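kpomare
Posted 26th July
Drove up to Hulgate last week to see the glacier and wow, it's a long way back from where I remember it. The sign in the parking lot says it lost 600 feet in 29 years. I know one glacier isn't the whole planet, but come on.

dustyboots
One glacier really isn't the planet though! The one over at Curness barely moved in that time. Snowfall matters as much as heat.
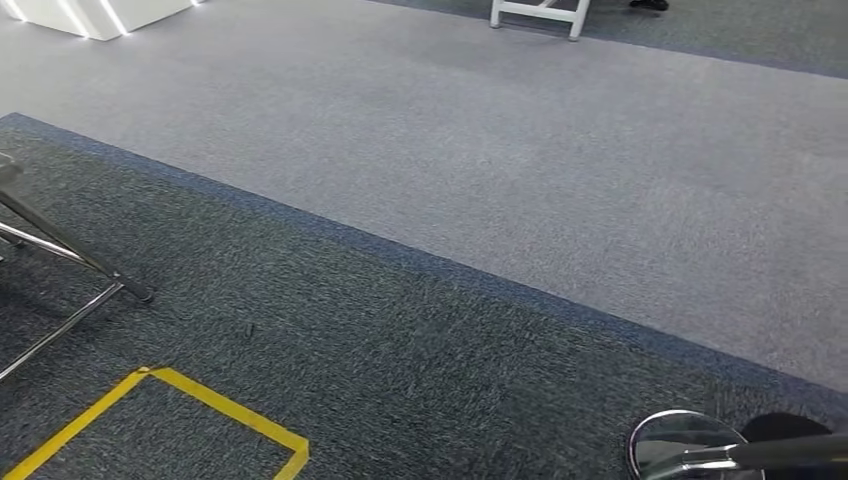 And 29 years is nothing to a glacier. They've been going back and forth for 2,000 years and then some.

kpomare
Sure, but Curness sits way higher and on the shady side. I'd expect it to hang on longer. Did you look at the thickness or just where the end is?

dustyboots
Just the end. Fair point, I'll dig up the thickness numbers.

alar_hiker
You two had this same fight in October lol. Does anyone know if the Faulkner trail is open yet? They had it closed past the second bridge.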